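Basin cleaning, bathroom bay
Mon 1 June

Present: me (Angus Sutcliffe), Jolene Kereama for the morning. Lăcrămioara Onu read this over afterwards and her remarks are put in where she made them.

The question is the one Shuk-fan Lui left us with: is a cloth wipe enough to call a ceramic vanity basin clean, and what do we mean by clean when we write it on the sheet? I went in doubtful and I have come out doubtful.

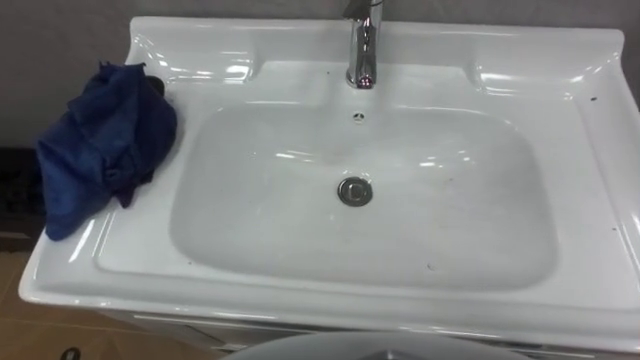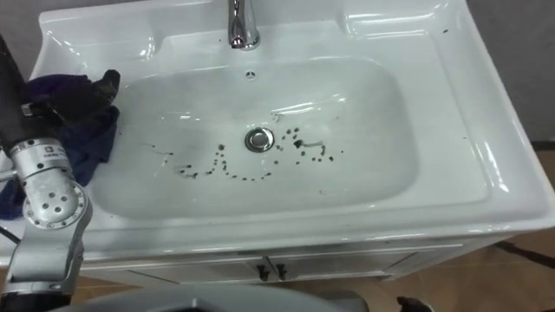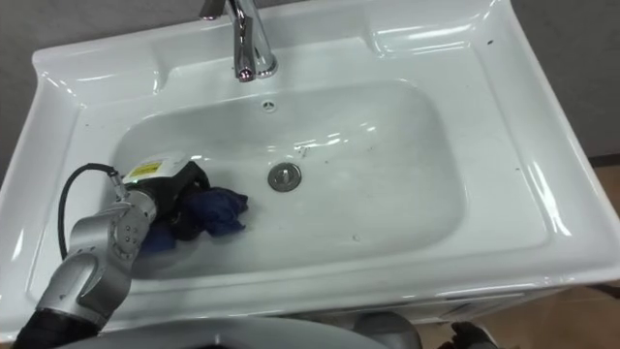
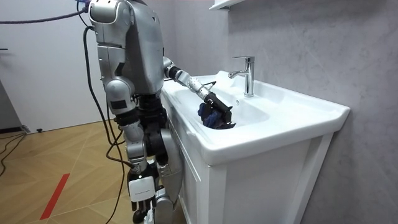

First complaint is the word "clean" itself. Our sheet has a tick box. Jolene ticks it when she can't see marks from standing height. I tick it when I can't see marks with my nose over the bowl and a torch laid flat on the rim. Cameron Tuhiwai ticks it, as far as I can make out, when it is time for lunch. Three people, one box, and then we put the results in a table as if they meant the same thing. Going back to the August sheets, I can't tell which of us filled in half of them, so I don't see how they can be used for anything except scrap.

Second complaint, glaze. White glazed ceramic is a rotten surface to judge by eye. Under ceiling lights it throws back long bright streaks, and they move when you move. A faint grey smear under one of those streaks might as well not exist. I tried this in the afternoon on the spare basin: put a thumbprint of dark paste on the back slope, stood where Jolene stands, and lost it completely. Took half a step to the left and there it was. If we want to grade anything we need the big lights off and one lamp low at the side. Jolene thinks this is fussing and that people at home look at their basin with the big light on. Fair point. But then we are measuring how well a basin hides dirt.

Third, the cleaner. The Gundeser rep told Cameron their cream needs no rinsing. I don't believe it. I put a line of it on the spare basin, wiped it off with a clean cloth, left it over lunch and ran a finger across. Draggy. There is a film. Whether it matters I couldn't say, but "no rinsing" should come out of our notes until somebody has shown it. The Skidineo spray left nothing I could feel, and it also didn't shift the paste on the first pass, so take your pick.

Where dirt stays, from my own cleaning of the spare this afternoon, so we stop arguing about it:

The seam round the stopper. A flat wipe goes straight over it. You have to lift the stopper out or run a corner of the cloth round with a fingernail behind it. I got grey on the cloth three times running after I would have sworn it was finished.

The overflow. A cloth won't go in. Bottle brush or leave it, and if we leave it, say so on the sheet.

The foot of the tap, at the back. Chrome makes you think it's clean because it shines whatever you do to it. Limescale sits in the join.

The ledges. We all go for the bowl and forget the flat parts. Grit ends up there, and then a sleeve or the cloth drags it back in. I now do the ledges first, then the slopes, then the floor of the bowl, and fold the cloth to a fresh face between each. Jolene does the bowl first out of habit and then has to do it twice.

On cloths. Dark ones are no good for this if we want to learn anything from the cloth afterwards, as you can't see what has come off on them. I've said this before. They are pleasant cloths otherwise, they hold together and don't shed much. White ones for tests please, and the coloured ones can go back to being ordinary cloths. Lăcrămioara's note: "White ones stain and then you'll complain you can't tell old stain from new." She is right, so white ones, once each, then into the rag bin.

How wet the cloth is matters more than which bottle we use, I suspect, and we have never written it down. I wrung one as hard as I could and it pushed the paste about in smears. Wrung less, it lifted it. Sopping, it left a puddle at the stopper with specks floating in it, and they settled again when the water went. That's one afternoon on one basin with one pair of hands, so please don't anyone put it in the report as a finding.

About the Stornudberg claim that their glaze stands up to 3,000 wipes. Wipes with what? How hard? The leaflet has a second figure, 2,000, for "abrasive care", with no word on what the abrasive was. I asked Cameron to write and find out. Until they answer I'd leave both numbers off the wall chart. Somebody will read them as a promise, and that somebody will probably be Grimshaw, who have asked for a durability line in the summary and won't look at the footnote.

For next time, if there is to be one:

Same person grades everything, or two people grade separately without talking. Shuk-fan has offered to be the second.

Low lamp, big lights off, then the big lights on, and write down both.

Put the dirt down the same way each time. At present everybody dabs it on as they please and a fresh spot comes off far more easily than one that has dried. I'd let it stand 10 minutes before touching it. Jolene wants 8, which she says fits better with the kettle. I'm not going to fight over it, so long as we choose one and keep to it.

Ledges on the sheet as their own line. Same for the seam and the tap foot.

Rinse or no rinse to be written down every time, with the bottle used.

Still to do: buy the bottle brush. Find the other torch. Ask Lăcrămioara whether the limescale on the spare was there when it came in, as I don't want it blamed on my cleaning. The spare's stopper is out and drying on the windowsill, please don't put it back in yet.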